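Hullden adds a return point for bottles and cans

05/02/2026

The town of Hullden will open a second return point for drink containers in May, in the former ticket hall on Fuvberg Street. The council approved the lease last week. The first point, next to the bus depot, took in 898 bags of containers over the winter and has been turning people away in the late afternoon when its storage is full. 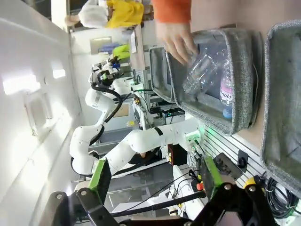

Plastic bottles in a gray felt bin.

The new site will be run by Bridex, the company that already collects household paper in the town. It will be open 5 days a week, and residents can bring containers from any store. Glass jars, paint cans and cooking oil bottles will not be accepted there and should still go to the Szilágyi yard.

Under the contract, the town pays Bridex a fixed monthly fee. Money from the sale of the sorted material goes back to the street cleaning budget. The first point has cost about 671 dollars a month to run, mostly for electricity and hauling.
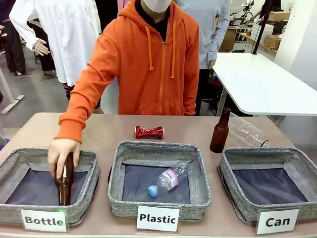
Bins labeled "Bottle," "Plastic" and "Can."

Parking on Fuvberg Street will be limited to 15 minutes in front of the building. The bus stop stays where it is. A ramp will be added at the side entrance before opening. 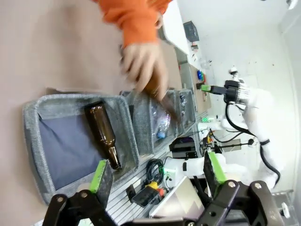 Residents are asked to sort containers before they come in, which shortens the line at the counter. Glass and plastic should be kept in separate compartments, with brown glass bottles in one and clear water bottles in the next. Labels can stay on. Mixed bags will be accepted through the end of May, and after that they will be handed back at the door.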